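Search this site Search

Bread Table Check, Serving Room
Escobedo Guest House, Irach
Last updated 29th June

Please do this check before the guests come down. Write OK or NOT OK, and add a comment if something is different from usual.

1. Tablecloth lies flat, no fold where a foot or a cup can catch.
OK. The side to the door was hanging too low, I pulled it up.

2. Table legs locked, table does not move when pushed with one hand.
OK.

3. Walking way between table and wall is free.
NOT OK. Two crates from Skadeck were standing there. Moved to the store room. Please ask the driver to leave them inside the store.

4. Baskets: run a finger along the rim and the inside, look for broken ends of the weave.
OK for the oval one. The old round basket from Barkis has a sharp end at the handle, I took it out of use. It should not come back before it is repaired.

5. Baskets are clean, no old crumbs in the weave.
OK after brushing. Crumbs stay in the corners of the bottom, a dry brush is better than a cloth.

6. Allergen card stands by the bread and names wheat, egg, milk and sesame.
NOT OK at first. The card was from September and did not name egg. New card is printed, number 1171.
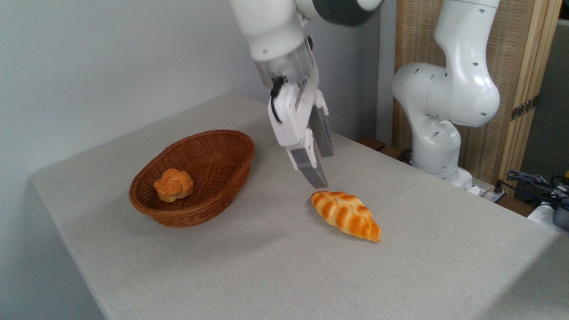
7. Braided rolls and small buns go in the basket and do not stay on the cloth. The cloth is washed only every second day, so this point is important for us.
Comment: I see this one forgotten most often. Please check it a second time when the baskets are refilled.

8. Tongs are clean and one spare pair is in the drawer.
OK. Spare pair is a little stiff.

Next check: before the evening bread.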